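Robot Learning Lab
Unit 4: Hand-Held Data Collection Kits
Course handout, September

Read this before the lab. Bring it with you. The worksheet refers to the section headings.

What this unit covers

In Unit 3 you collected demonstrations by teleoperating the arm. You will remember how long it took. This unit looks at the other common way to get manipulation data: a person holds the gripper, does the task by hand, and the recording is later used to train a policy for a robot arm with the same kind of fingers.

We look at it as buyers. Suppose your group has a budget and a robot arm and needs data for folding and sorting clothes. You can buy a kit and record the data yourselves, or you can pay a service to record it for you. The unit reviews two kits, Lesa and Cornetti, and one service, Lò. Lesa and Lò are both sold by Zultura, and the sales pages tend to blur the two together. Keep them apart in your notes.

Terms

Episode: one recorded attempt at a task, start to finish.

Hand-held gripper: a gripper with a handle or trigger, carried by a person, with a camera fixed to it. No arm is attached.

Wrist view: the image from the camera on the gripper. The robot will have the same view later, provided the camera is mounted in the same place.

Fiducial marker: a printed square pattern that software can find in an image. Markers on the fingers are used to work out how far open the gripper is in each image.

Tracking: estimating where the gripper is in the room over time.

Retargeting: turning the recorded gripper motion into commands for a particular arm.

Lesa

Lesa comes as a hand-held unit, a matching pair of fingers for the robot, a mounting plate, a printed sheet of spare markers, and the recording software. The plate fits the arm in our lab without an adapter. If your project uses another arm, check the bolt pattern before you plan around this kit.

Setup is short. You mount the camera, run the finger calibration, and walk the gripper slowly around the work area so that tracking can start. Calibration means opening and closing the fingers all the way a few times while the software watches the markers. Students usually rush this and then wonder why the opening width drifts. Take your time with it.

The fingers are compliant, so they bend around an object. This is good for cloth and for light household items. It is less good for anything that needs a hard pinch, such as a coin lying flat on a table. The data reflects this. If the person holding the gripper has to dig under an object several times to lift it, the policy will learn to dig.

The wide-angle lens is the best part of the kit in our opinion. It keeps both fingers and most of the table in view even when the gripper is close to the work. The cost is distortion toward the rim. You can train on the distorted images directly, as long as the robot's camera has the same lens. Do not undistort one set and leave the other as it is.

Weight is the main complaint. After a long session with cloth tasks, people start resting the gripper on the table between motions, and the resting shows up in the episodes. Schedule breaks and swap operators.

Spare fingers are sold as a set. The quote we received from Zultura lists the set at $400, shipping not included. The ridged pads wear first. They cannot be bought separately, and we have asked Zultura to change that.

Cornetti

Cornetti is lighter and easier on the wrist. It uses an encoder for finger width, so there are no markers on the fingers and no marker problems. Its fingers are rigid with a thin rubber face.

For boxes, bottles and tools it did as well as Lesa in our lab and was more pleasant to hold. For clothing it did worse. The rigid fingers slid off single layers of cloth unless the operator pressed down hard, and pressing down hard is a motion you do not want on the arm.

The Cornetti software exports to one format only. A conversion script is in the course folder. It works, but it drops the audio track and renames the episodes in the order they were exported, so keep your own log if the recording order matters to you.

Documentation is thin for both products. Cornetti's is slightly better on safety and slightly worse on everything else.

Lò, the collection service

With Lò you send a task description, the objects, and a sample video. Operators at the service record the episodes with Lesa units and send back the files. You pay per accepted episode.

The important word is "accepted." The contract lets you reject an episode for a failed task, lost tracking, or a hand blocking the camera. It does not let you reject an episode because the motion is slow or odd, and that kind of episode is the more common trouble in cloth work. Read the acceptance clause before you sign anything, and write the style of motion you want into the task description.

The other weakness is the setting. All the episodes come back from the same few tables with the same backgrounds. If your robot will work in a cluttered room, you still have to record some data there.

Results from our own collection

Last year's class recorded with Lesa in the lab. The tasks were flattening a shirt, folding a sleeve inward, picking up a garment by the collar, and moving a garment to a bin.

Episodes recorded: 2517
Episodes kept after review: 1416

The gap is large and you should think about where it comes from. Reasons for rejection in the review log, most common first:

Tracking lost partway through
Finger markers hidden, by cloth or by the other finger
Task not finished
Operator's free hand helped with the garment
Wrong task label
File damaged or cut short

Tracking was lost most often when the view was filled with plain cloth. A single-color garment held close to the lens leaves little for the software to follow. It happened less once we kept more of the table and the wall in view and put things with clear edges behind the work area. A plain dark backdrop hides clutter, but on its own it makes tracking harder, so put something on it with strong shapes.

Hidden markers are a cloth problem. When a sleeve rides up over the finger, the software loses the opening width and fills in a guess. The software flags these stretches, but the flag is easy to miss in the review window. Turn on the option that colors the timeline.

The wrong labels were our own fault. The label menu remembers the last choice, and people forgot to change it.

How to review an episode

Watch it once at full speed before looking at any plots. Check that the garment is in view at the start. Check that both fingers are in view for the whole episode. Look for any moment where a hand touches the cloth. Then open the tracking plot and look for jumps. A jump with no matching movement in the video is a rejection. Small shaking is acceptable.

If you are unsure, mark the episode "hold" and move on. Holds are settled by a second reviewer. Do not delete anything.

Setup for the cloth tasks

Lay the garment on the table with the collar away from you. Start each episode with the fingers open. Vary the position and the wrinkles from one episode to the next. A garment laid out the same way every time produces a policy that works on that layout and fails on the next one.

Keep your free hand out of the space between the fingers and the lens. Fingertips at the very bottom of the view are tolerated in our review rules, but mention them in the notes field.

Check the view on the monitor before each block of episodes. Both markers should be readable and the garment should be somewhere between or below the fingers.
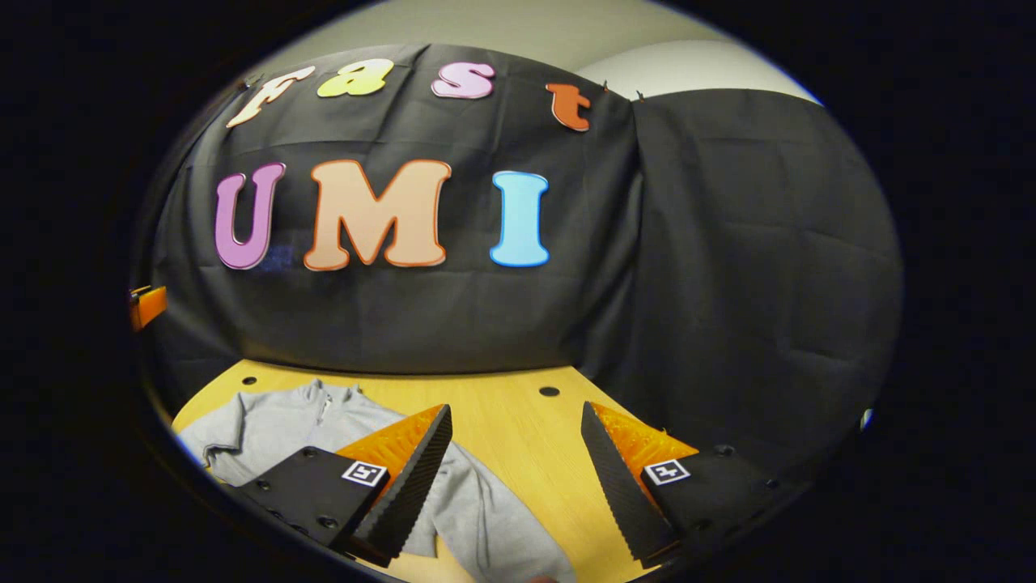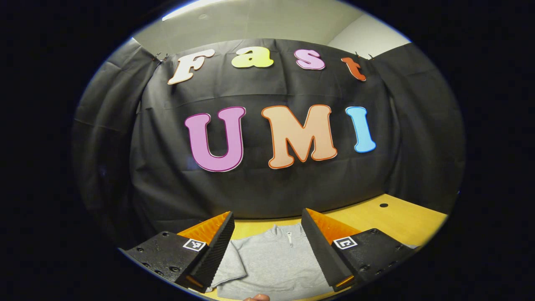

Wrist view for the cloth tasks. Both show the gray garment on the table, the two fingers with their ridged pads, and a square marker on each side.

Worksheet for the lab

Answer in full sentences, one page at most.

Compare the two kits for one task of your choice that does not involve cloth. Say which you would buy and what would change your mind.

Take the kept and recorded totals given earlier. Work out the keep rate. Then explain what it does to the real cost of an episode if operators are paid by the hour.

Write a task description that you could send to Lò for folding a sweatshirt. Include a rule about the speed of the motion and a rule about the free hand.

Pick one reason from the rejection log and propose a change to the setup that would reduce it. Describe how you would check that the change helped.

Before you leave the lab

Return the gripper to its case with the fingers open. Charge the unit. Copy your episodes to the shared drive under your group's name and confirm that the file count matches your log. If a marker is peeling, replace it from the spare sheet and rerun the finger calibration before the next group starts.

Reading for Unit 5: the chapter on retargeting and workspace limits, plus the notes on camera placement in the course folder.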